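So for our Soltlow project I got the worktop part, and I was way more into it than I expected! The question was which surface in our shared workroom hides crumbs and dust best, and our advisor, Roswitha Frei, let me run it over 30 days in April.
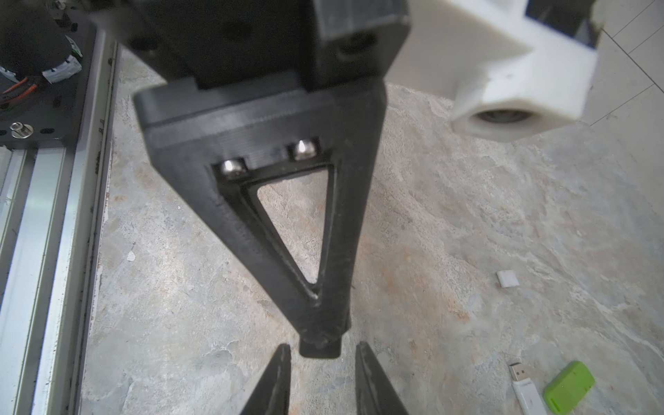 Fig. 2. The speckled gray surface.

I gave it a quick wipe every morning (okay, I slept in once) and wrote down how it looked before and after. Speckles hide a lot, maybe too much, and I kept finding grit with my hand that I'd missed by eye. My notes ran to 956 words, so the full log is in the appendix.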